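Martim Caldeira
26 September 2025

1/ Week two of teaching by hand at Lomell. The job is small things in and out of deep boxes. We show it with a hand-held gripper, and the arm learns from the recordings.

2/ The target is 100 good demonstrations per object. A good one has no long pauses and no second grab. If I hesitate, the arm learns to hesitate.

3/ Today's object is a small turquoise figure, used with the box that is black inside and grey outside. The colour stands out well against the black. Depth is harder to judge — the walls and floor look much alike on the recording.

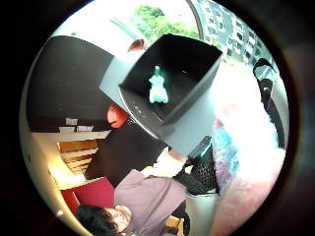
4/ Changes from the last session:
Slower approach over the rim.
Tilt the box a different way each time.
Hold still for 2 seconds before closing the fingers.

5/ Ming-te Chung asked why we don't do all of this by remote control. We tried it in March. It was fine for wide trays, but I kept catching the rim on deep boxes. By hand I feel the rim and stop.

6/ Remote control is still better for heavy things, and the Wellstead bins will be done that way.

7/ Window light is a nuisance. Any run where the view washes out over the object gets thrown away. I dropped five this morning and did them again with the box turned.

8/ Next is the same task with a lid. I'll post the first arm runs once the training has finished, including the bad ones.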